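16 Nov 2023

Gorholm descaler, second go. The Plarnia leaflet still claims one sachet clears a kettle in 2 minutes at 80 degrees. I don't believe it. October's try left a crust round the element that I could feel with a fingernail, and the leaflet's "1,000 boils without scale" has no test behind it that I can find. Kettle counter reads 3,061 today, so at least we know what it has been through.

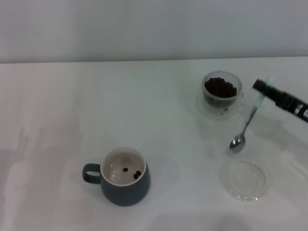 Rinsing is my other doubt. The leaflet says one rinse, and I could still taste acid after two. For tasting, a mug with a creamy inside like the grey one is fine for spotting floating bits of scale, but white flakes on cream glaze are easy to miss, so use a dark-lined one as well. Lahlou powder costs less and I suspect it's the same citric acid. Drusano sent no ingredients list, only a brochure. Asked again. Weigh the element before and after next time, and don't go by shine.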